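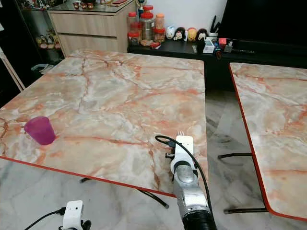

Table tips from the robot bench: cups, forks and patterned tops

We spent January testing how a two-armed robot copes with ordinary tableware in a living room. Colette Besson ran the trials and Quentin Lefèvre wrote up the results. Most of what we learned comes down to how the table is laid out.

Use a tinted cup. Over 300 attempts, the clear cup from the Texier set was missed far more often than the colored ones. A see-through cup is fine if it has some color in it.

Don't cover a marble-patterned top with a cloth. We tried it, and the cloth slid whenever the gripper touched it. The veining caused us less trouble than the folds did.

Keep the cup away from the fork. With the two side by side, 26 attempts ended with the cup on its side. With the cup moved to the left of the table and the fork handled on the right, we had 2.
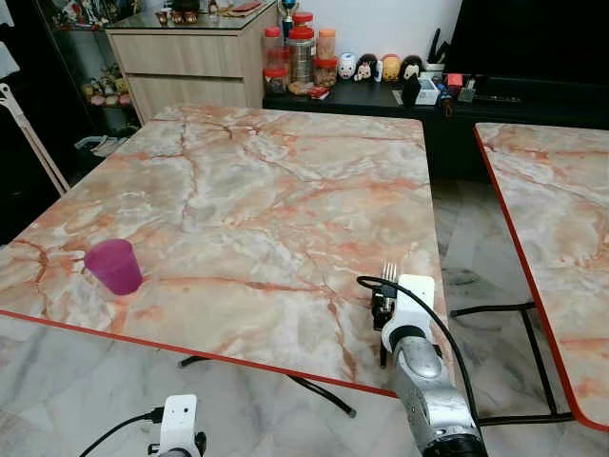

Fork held upright in the gripper, tines up, with the cup well over to the left.

Check the fork before you move the arm. If it leans in the fingers, put it down and grip it again. Correcting the angle in mid-air cost us more time than starting over.

Leave the shelves and cabinets as they are. Clearing the background made no difference we could measure, and it took Colette 27 minutes to put everything back.

Lock folding legs before the first run and push down on each corner. A table that shifts a little will spoil a whole set of results.

Next we repeat the fork trials with the Surnine spoons, which have thicker handles.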